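Visit report - Honorato demo floor, Adidberg

Nov 22, 2020. Notes typed up on the train back, tidy later.

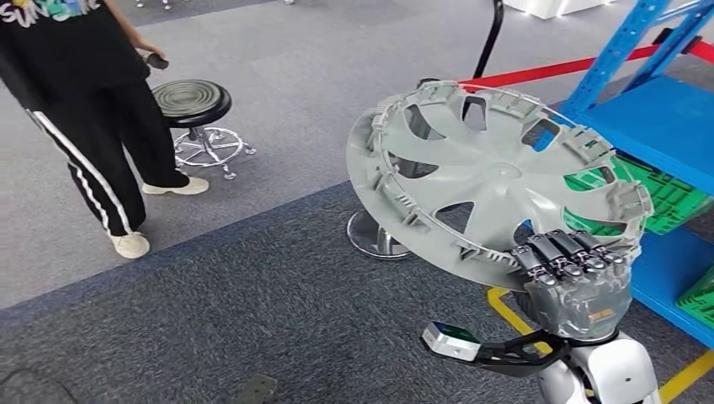

Wheel cover in the hand, green crates on the blue shelving behind.

Went with Lucimara Aguiar from purchasing. Host was Koen Coppens, who does applications for Honorato. Two hours on the floor, then coffee and the money talk. Purpose: decide if Fevcombe puts a humanoid in next year's equipment budget or sticks with the Skultow fixed arm we already have a quote for.

The part. We asked for wheel covers because that's our headache at station 3. Big, light, clips all round the back edge, open slots in the face. Suction cups are a pain on it. Fingers over the rim makes more sense to me, at least for holding it at an angle. Grip style is what I wanted to see and I saw it. Want our own covers tried before anybody signs, old ones with tired clips too.

Floor and space. Carpet tiles over there, we have painted concrete with a slope to the drain. Ask about that. Yellow tape on the floor, red barrier bar by the shelving. Our cell would need proper guarding and Lucimara pointed out the guarding isn't in either quote. Add a line for it.

Staffing. Koen says plan for one trained person per shift near the unit for the first 60 days, then review. That is a labor cost and it has to go in the same sheet as the hardware, not hidden in overtime like we did with the palletizer.

Buy or lease - they'd rather lease. Lease includes service and hand replacement, buying doesn't. Spare hands are a seperate price, Koen to send. Lucimara wants two in the budget, I'd say one and see. Fingers are going to be the wear item, I'm guessing.

Lead time around 3 months from deposit. So if we want it for summer, the request goes up in February at the latest. Skultow is faster but the fixture work is on us, and we'd need a new fixture for every cover size. That got left out of the comparison last time.

Still open:
- power at station 3, is it enough
- who pays for the trial parts shipping
- insurance, Lucimara asking
- training at Adidberg or on our site, travel costs if its Adidberg

My vote for now: budget the lease, keep the Skultow quote alive, no deposit until the trial with our parts.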